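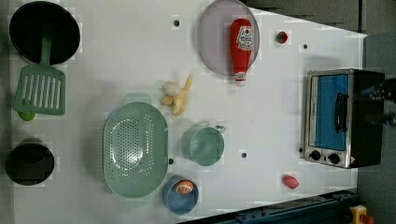 Ticket 2296 - Grading record shows wrong belt after member import
Status: Reopened
Site: Fakhoury Karate, Reston
Opened by: Ruba Sleiman
Product: Wimel membership and grading

07/06/2025, first report

We moved our student list over from Carico last week. The export had 1369 rows, counting old members, and the import page said every one went in. I did not believe that, so I pulled up people I know by sight. Two of our brown belts are listed as white belts. One kid who quit years ago is now a second dan. The grading dates look fine. It is only the rank that is off.

Reply from support

Thanks for the report. Please clear your browser cache, log out, and log back in. Ranks can take a while to refresh after a large import.

Site

Cleared it on the office computer and tried my phone as well. Same ranks. I don't see how a browser cache promotes somebody to second dan, but it's done.

Reply from support

Could you confirm that the rank column in your file was mapped to "Current grade" and not "Starting grade"? 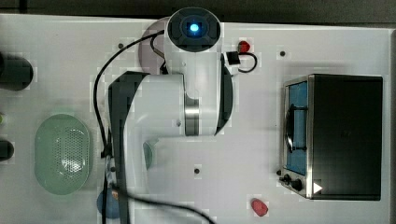
Site

It was mapped to "Current grade". I took the mapping from your own setup guide and checked it again today. I also opened the file in a plain text editor. The brown belts have "3K" in that column, same as they always had in Carico. The kid has "2K". So your system reads 2K as second dan and does something else with 3K. Is K not kyu on your end?

Reply from support

The importer reads the number first and the letter second. If the letter isn't on your rank list, it should fall back to the lowest grade. We believe your rank list was empty when the import ran. Please add your ranks under Settings, then Grading, and run the import again. This should fix the problem.

Site

That explains the white belts. It does not explain the second dan. I'm also not running 1369 rows again on a "should". Last time it sent a welcome email to everybody, including people who left before we had a website.

What I did instead:
Added all our kyu and dan grades by hand.
Made a test file with 2 students, one 3K and one 2K.
Turned off welcome emails.
Ran the import.

Result: 3K came in right. 2K is still second dan. 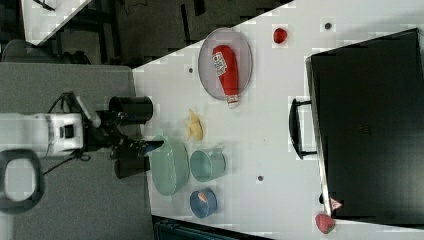 Tabletop with a red squeeze bottle on a gray oval plate.

Reply from support

We can reproduce this with your test file. "2K" matches an old shortcut left in the importer. A fix has been applied to your account and we are marking this ticket as resolved.

Site

Reopening. The test file works now, I'll give you that. The live records have not changed, and our next grading is in October. I need to know whether the fix touches records already in there or only new imports. If it's only new ones, tell me how to correct the old ones without wiping attendance - and please have somebody try it on a copy first.

Reply from support

The fix covers new imports only. We have passed the existing records to the data team and will update this ticket when they have a copy of your account to test on.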